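Jadlow 70 Countertop Jukebox

The Jadlow 70 is a self-contained music player in a jukebox cabinet, built by Plitix for cafes, diners and game rooms. It stores up to 794 singles on internal memory and plays them through two front-facing speakers. No network connection is required after setup.

Titles are chosen with the letter and number keys on the front panel. A selection joins the end of the queue, and the same title cannot be queued again until six others have played. This limit can be changed in the operator menu – see page 2 of the setup sheet.

The cabinet should stand on a level, hard surface, with clear space behind the rear vent. Avoid shelves that carry glassware, as bass output at high volume will move light items. 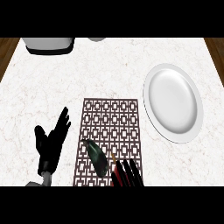
Chart and seasonal packs

Music is supplied in packs, loaded from a memory card. The standard pack covers chart singles by decade. The Jarnurik pack adds Christmas songs and can be set to switch on and off by month, so that holiday titles stay hidden in July. Packs are compiled by Ekaette Odukoya, and track lists are included with each card.

Options

Šimko wall speakers, sold in pairs
Coin slot or free-play panel
Remote volume control with key lock

Replacement key caps and title strips are listed under Parts.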